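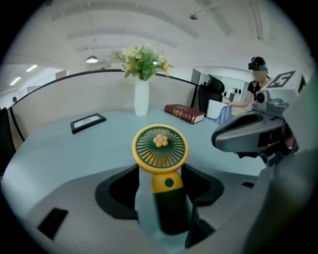 Session 4: Fingers and pads
Shared workshop build, Wednesday group
Notes by Divya Gowda

By now both of your grippers should be assembled and the markers fixed on. This week covers the finger pads and the first pick tests.

Pads. Print at 35 percent infill. Sand the inner faces before gluing. If a pad is crooked, take it off and start again, as shims work loose after a few dozen picks.

Travel. Open the fingers fully and note the reading, then close them with nothing between and note it again. The Huamán board reports 500 to 2000 across its range. Readings that stop short of either end usually mean the linkage is one tooth off.

Test object. Start with something upright that has a straight handle. Come in level, with the fingers open wider than the handle, and close slowly. Leave a few larger things at the back of the table so that you practice reaching in front of them.
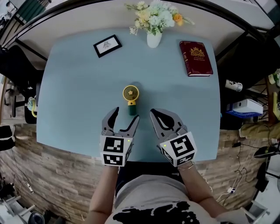 Fig. 2. Open fingers, fan standing on the table.

Log each attempt in the Irkmont sheet, including drops. Kaede Kinoshita's pair reached 91 clean picks last term with the older pads, so use that for comparison.

For next session: bring your travel readings and one spare set of pads. Read the Jornov wiring page up to the section on limit switches.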